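Leave the Big Window Alone

I have a soft spot for rooms that were never designed to be liked. You know the kind: brick wall, slatted ceiling, one long fluorescent light, chairs that clearly came from different decades. The shared workroom at Hutthorpe is exactly that sort of room, and every November somebody proposes fixing it.

This year's proposal came with a drawing (a very nice drawing, I'll give Océane MacLeod that!) showing the brick painted white, matching stools, and shades pulled down over the glass. Up to 34 people could fit, apparently. I've never wanted to be in a room with 34 people, but fine.

My trouble is the shades. I spent two years in a basement office in Pamville, and I can tell you what it does to a person to go eight hours without seeing a tree. You get snippy. You eat lunch at 10:30. Maëlle Arsenault says I'm being dramatic and that glare on a screen is a real problem, and okay, she's right about the glare. So turn the desk! Desks turn. I'd trade every matching stool in the catalog for a seat with some green in front of it.

And please don't paint the brick. Once you do, you're repainting it forever, and it's already a good color.

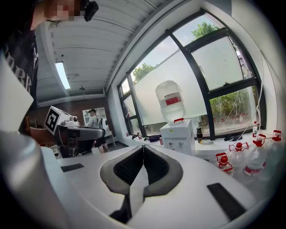

Hutthorpe Shared Spaces Team

The lower panes are partly frosted anyway, so there's some privacy without losing the trees up top. Add a lamp or two for the dark afternoons, keep the office chair, keep the old brown wooden one too. I like that they don't match. If there's money left over, spend it on a decent coat rack, and put it somewhere that isn't in front of the window.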